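Shared Kitchens and Food Waste in Student Housing
Project report, group 4
Nayeli Nina, Sơn Tăng, Wálter Ñahui
Supervisor: Gladys Urrego

1. Why we chose this subject

In the Gullarley residence, eight students share one kitchen. All three of us have lived there and we have often seen good food thrown in the bin. We wanted to know how much is lost, and if a simple change in the kitchen can make it less.

2. Method

We worked with one kitchen during January. Each evening at 21.00 we weighed the food bin and wrote the result on a sheet inside the cupboard door. In the first two weeks we changed nothing. After that we gave one shelf of the fridge the name "eat me first", and everybody could take food from it without asking. Roscoe Haddad, who lives on the floor, lent us his kitchen scale.

3. Results

In the first two weeks the bin received 3,280 grams of food which could still be eaten. Most of it was bread, cooked rice and salad. In the second two weeks the same kind of waste was 690 grams less. The shelf was used mostly for vegetables and yoghurt. Bread did not change much, as the students keep it in their own rooms.

4. Problems

On two evenings the bin was emptied before we came, and we had to leave these days out. Some students also told us that they were more careful when they knew about the weighing. We could not separate this effect from the effect of the shelf.

5. What we would do next

We would like to repeat the work in the Taipe building, where the kitchens are smaller, and to ask the students also about shopping. Many of them buy large packets for a low price and cook only for one person.

6. Pictures
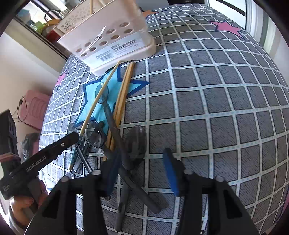
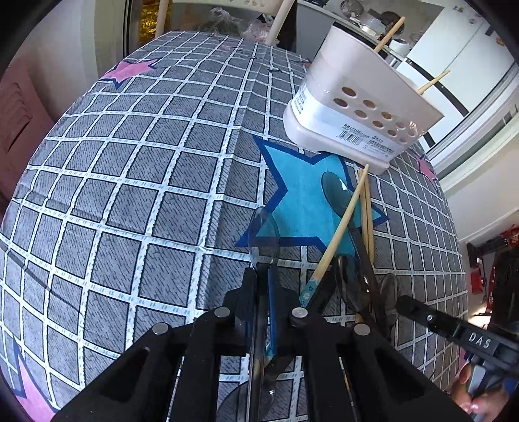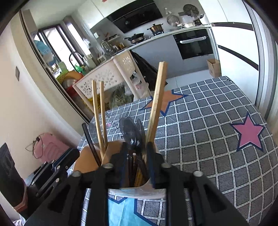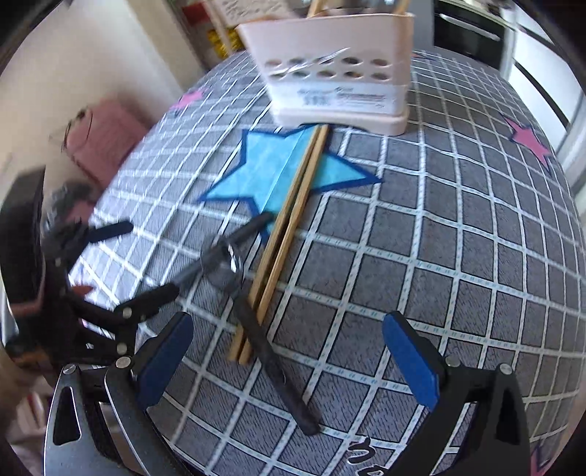
Fig. 4. Black tool with a ring, on the round table with the grey cloth.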